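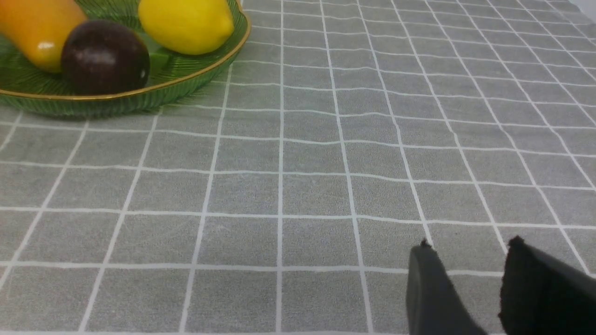 Green ribbed glass plate with gold rim, on the gray grid tablecloth.

Cleaning a glass plate with a gold rim: what is safe?

Posted by paiva_kitchen on 18/02/2020

I keep fruit on a shallow green glass plate. The glass is translucent, with fine ribs pressed into it that radiate outward, and there is a thin gold line along the lip. It came in a box lot from the Ustano flea market with no maker's mark, so I have no care instructions.

Two problems. First, a dull film has built up in the grooves between the ribs. It does not show in ordinary light but I can feel it with a fingernail. Second, I do not know whether the gold is fired on or only painted. I have been wiping the plate with a damp cloth and nothing else. The lemon and the other fruit sit directly on the glass, and I would like to know if that matters for the gold.

I have a dishwasher with a glass program at 100 °F. Is that low enough? I also have a bottle of Pleser descaler, unopened.

Reply from drokon_glass

Do not use the dishwasher. Temperature is only part of it. Dishwasher detergent is alkaline and wears metallic trim even on a cool program. Thin gold can fade after a few cycles, and it cannot be polished back.

For the film, proceed as follows.

Line the sink with a folded towel. Fill with lukewarm water and a few drops of plain dish soap. Soak the plate for 5 minutes.

Brush the grooves with a soft toothbrush, working from the center outward along the ribs. Stop short of the gold.

If film remains, it is probably lime. Mix one part white vinegar with 3 parts water and apply it to the grooves with a cotton swab. Leave it for a minute or two and rinse. Keep vinegar off the trim.

Rinse in water of the same temperature and dry with a lint-free cloth. Pat the rim. Do not rub it.

I would leave the descaler closed. Some contain stronger acids than you need, and the label will not tell you how they behave on gold trim.

Whole fruit with the skin on is fine. Cut lemon is different: keep the juice off the gold and rinse promptly if any gets there.

Reply from tworacks

I put mine in the dishwasher, top rack, for 7 years. The gold is mostly gone now but the glass is OK.

Reply from linen_and_lime

Agree with the first reply on hand washing. One addition: avoid baking soda paste, melamine sponges and metal polish on the rim. All of them are abrasive enough to take off a thin gold layer. If you stack the plate, put a paper towel or a felt disk between it and the next one. Mine lost most of its gold in the cupboard, from the foot of the plate above.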